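Search products
Enter keyword or item no.
Go

Skena Rear Lift Harness for Older Dogs

Item no. 511
Sizes: small, medium, large
Supplied by Drandov

We held off stocking this one. The box says it will "give your dog its youth back", and a strip of padded nylon with two handles will do no such thing. It goes under the belly and round the back legs, and it lets you take some of the weight when your dog is getting up, going down a step or climbing into the car. If that is the help you need, read on.

Most harnesses of this sort have the same two faults. They slide forward, and they get in the way when a male dog needs to wee. The Skena does slide a bit, less than the Adams sling we used to sell, and the cut-out for males is big enough to work on the medium and large. On the small we have our doubts. Customers with small male dogs have sent it back, and we would sooner you used a folded towel than paid for this and did the same.

What you get

One harness, one pair of short handles, one long strap. The long strap is 1,000 mm from end to end and can be shortened by a slider, which is stiff at first. The washing bag shown in the maker's leaflet is no longer included, whatever the leaflet says.

Padding is closed foam with a woven cover. The maker calls it "breathable". We wouldn't rely on that, and the harness shouldn't be left on all day. Take it off when the dog lies down and look at the skin on the inside of the thighs, where rubbing starts.

Sizing

Measure round the belly just in front of the back legs, with the dog standing if it can. Ignore the breed chart on the packet. It puts a whippet and a beagle in the same size, and we can't see how anyone arrived at that. If your dog falls between two sizes, go down for a short coat and up for a thick one.

About the reviews

The maker's website shows 2,614 reviews and an average so high that we wondered what had become of the unhappy ones. Plenty of them were written within a day or two of the parcel turning up — hardly long enough to learn anything about stitching. We lent ours out in Sukbridge from February onwards. The seams held. One buckle cracked and Drandov replaced it, though it took two emails.

Before you buy

A dog that has suddenly gone weak at the back needs a vet, and soon. The same goes for a dog that cries out when you lift it. No harness treats the cause, and the line on the box about "supporting joint repair" is one we have asked Drandov to explain. No answer so far.

Washing: cool, by hand, hung up to dry. The hook-and-loop parts pick up hair and stop gripping, so comb them out now and then.

Returns: seven days if worn, provided it comes back clean. Unworn, the usual terms apply. Handles and straps are also sold separately — ask, as they aren't listed on the site.

Page last checked 27 December 2025

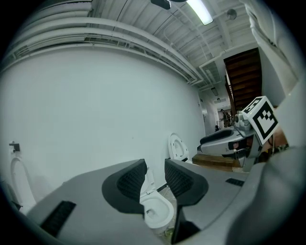

Reading time: 3 minutes

Contact us | © Sukbridge Pet Supplies | Back to top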